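Robots & Automation > Opinion
Print this page | E-mail to a friend
Home | News | Opinion | Workshop notes | Archive

Write the rule for the cable, please

I've spent a good part of this year reading rulebooks for robot cells (I know, I know, I need a hobby), and the one that set me off was the draft good practice guide from Gukport. It has 614 clauses! I read all of them, some of them twice, and most are perfectly sensible. Guarding, stop buttons, who holds the key. But only five say anything at all about the thing the robot is working on.

That bothers me, and PC work is where it bothers me most. Take a drive going into its cage. You've got a stiff caddy, a thin metal frame and a loop of power cable wandering about nearby, and a gripper that has to bring the drive in on a tilt.

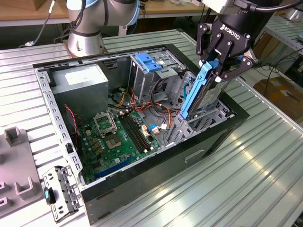
Everything I'd want a rule about is in there. How far over may the caddy lean before the arm has to stop and try again? Should the processor socket be left open while there's a gripper working over the same board? I'd say no, close it or put a cover on, and I'd put that in writing. The Gukport draft says "take reasonable care", and I can't programme that into anything.

Cables come first

The Virkeo code is shorter and, to my mind, better. It has a whole page on loose wiring, and it asks you to write down where every cable is meant to lie before the arm goes in. People grumble about this. I grumbled too, when I first had to do it back in February! But fingertips and soft wires are a rotten mix, and a case full of red, orange and yellow leads gives an arm plenty to snag.

I'd go further and ask for a set clearance, say 20 mm, between closed fingertips and any wire that isn't part of the job. If you have to go nearer, slow right down. Kuusk's people told me that's too strict for a tower case, and they may be right, so fine, argue me down to something else, but let's have a number in there. 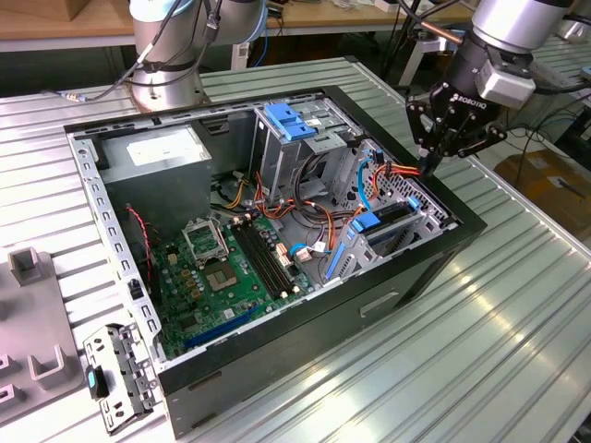

Brackets, trays and the stuff beside the case

My other moan is about loose parts. Clause 572 of the Gukport draft wants "a tidy work area", and I think that's lazy. A bracket that's come out of the case needs a named place to go, marked on the bench, and so does each holder the arms are meant to use. Fasberg already does this with its own fixtures and it takes them no time at all.

The comment period on the draft is still open, so do send something in, even if it's only a line about cables. Mine ran to four pages and I've already thought of another thing to add about screws.

Filed under: Robots, Standards, Good practice
Print this page | E-mail to a friend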